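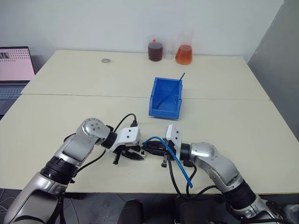 Incidencia 726 — Guía urbana Plovis: rutas a pie mal calculadas
Estado: abierta
Prioridad: media
Abierta: 10 abr 2018
Asignada a: Fiifi Quansah

Descripción del cliente (oficina de turismo de Keskinen)
La ruta «Casco viejo y ribera» aparece en la app como paseo de 2 horas. Tres visitantes se han quejado en el mostrador de que tardaron casi 4. Piden que se corrija antes de imprimir el folleto nuevo.

Nota de F. Quansah
Tres quejas no me parecen gran cosa: la gente se para a comer y luego culpa al mapa. De todos modos he abierto la ruta en el editor. La distancia total coincide con la del folleto de diciembre. No toco nada por ahora.

Respuesta del cliente
La hicimos nosotros sin parar y tampoco sale. El tramo del mirador al mercado cruza por la pasarela de Zikik, y esa pasarela lleva cerrada desde el invierno. Hay que dar la vuelta por el puente de arriba.

Nota de F. Quansah
Eso ya es otra cosa. Comprobado: la pasarela figura abierta en nuestra capa de calles. Los datos vienen de Gredateck, que asegura actualizarlos cada semana. Permítanme dudarlo. He escrito a su soporte pidiendo la fecha real del último envío.

Respuesta de Gredateck (reenviada)
«El problema está resuelto en la versión 7 del paquete. Borren la caché y vuelvan a cargar».

Nota de F. Quansah
Caché borrada, versión 7 cargada. La pasarela sigue abierta en el mapa. En el servidor de pruebas, igual. Devuelto a Gredateck con capturas y el aviso municipal de cierre.

Medida provisional: tramo bloqueado a mano y ruta desviada por el puente. El tiempo estimado sube a 3 horas y media — más creíble, aunque no lo daré por bueno hasta que alguien de Keskinen la recorra con la app en la mano.

Pendiente
Confirmación del cliente sobre el desvío.
Revisar si otras rutas usan la misma pasarela.
No cerrar con la sola palabra del proveedor.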